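I've ironed a lot of school uniform in my time, so I walked into Grondbridge's workshop feeling pretty smug. Teach a robot to fold a skirt? Give me an afternoon!

Divya Rai put me in the chair, handed me the two controllers and told me to move as if the arms were mine. They weren't, it has to be said. My first go ended with the skirt on the floor and Divya being very kind about it. 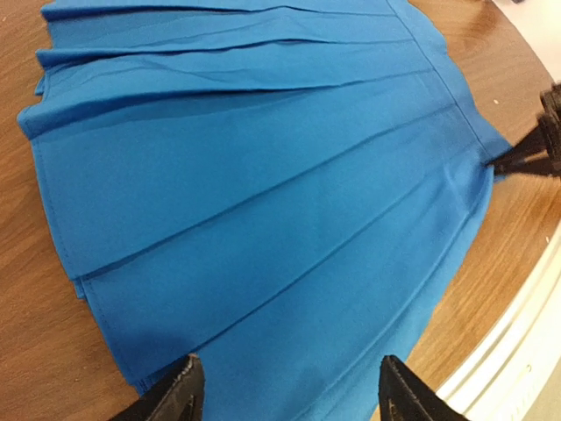 One gripper has hold of the waistband, with the pleats still to be flattened.

Pleats are horrid. You tug one straight and its neighbour pops up, and you can't feel any of it through the controls, so you're going by eye the whole time (my neck ached for days). Divya wants 100 good folds before she'll let the robot try on its own. I managed 30 and then begged for tea.

Kimutai Urio took over while I sat down, chatting away about his plans for February. Shirts next, apparently, and then fitted sheets.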